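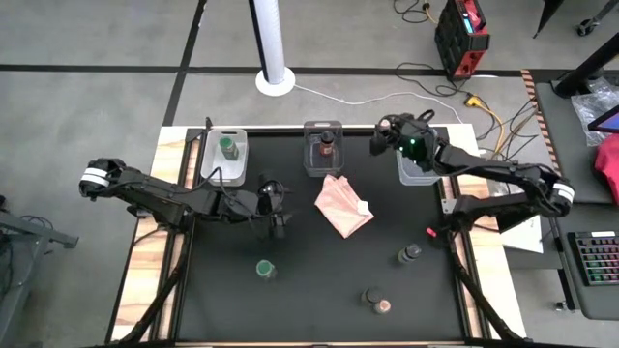 Chapter 4
Sorting and Storing Dry Seasonings

4.1 Scope of the chapter

Chapter 3 dealt with bulk dry goods held in sacks and lidded tubs. The present chapter deals with goods held in small retail containers: dried herbs, ground spices and blends. These take up little room but cause a large share of the errors recorded in a small kitchen store. The containers are similar in size, the labels are often similar in colour, and the contents lose strength before they show any visible change.

On completing the chapter the reader should be able to set out a sorting surface, divide a mixed stock of seasonings into bins, apply the date rule, and return the bins to the shelf in working order. Section 4.6 contains the case of the Trinorport canteen store, prepared by Kristýna Hudec, to which the exercises refer.

4.2 Terms used

Container: the jar or bottle in which the seasoning is sold.
Bin: an open-topped plastic box holding a group of containers.
Group: all containers assigned to one bin under a single rule.
Live stock: containers open and in use.
Reserve: containers still sealed.

The words "jar" and "bottle" are used loosely in trade. In this book a jar has a mouth nearly as wide as its body, and a bottle is tall in relation to its width. Where the difference has no bearing on the method, "container" is used for both.

4.3 The sorting surface

Sorting is carried out on a cleared table and never on the shelf itself. A plain dark top is convenient, as spilt leaf and powder show up on it at once. Bins are placed in a line along the back edge, with the working area left open in front of them. See-through or translucent bins allow the contents to be checked from the front without lifting. A handle slot in the rim allows the bin to be drawn off a shelf with one hand.

The first container placed in a bin fixes the group for that bin. In the layout at the head of this chapter, the left-hand bin has received a bottle with a green cap and the middle bin one with a black cap and an orange-brown label. Cap colour is a useful first guide within a single maker's range. It should not be relied on across makers: the Gkikas and Unell ranges, both used in the case study, give the same colour to different goods.

A folded cloth is kept within reach for wiping the outside of each container before it is binned. The cloth is used dry on paper labels.
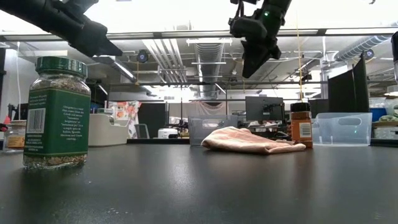 4.4 Reading the label

Each container is turned until the name of the contents faces the sorter. The name is read in full, even where the contents can be seen through the glass. Dried oregano and dried marjoram cannot be told apart safely by eye.

The date is read next. A live container of dried leaf is kept for 18 months from opening and then discarded. If no opening date has been written on it, the container is set aside and dealt with at the end of the session.

A session should not exceed 30 minutes. Stores of more than 15 containers are sorted in 2 passes, the first by group and the second by date. Reserve is sorted after live stock and is placed behind it in the same bin.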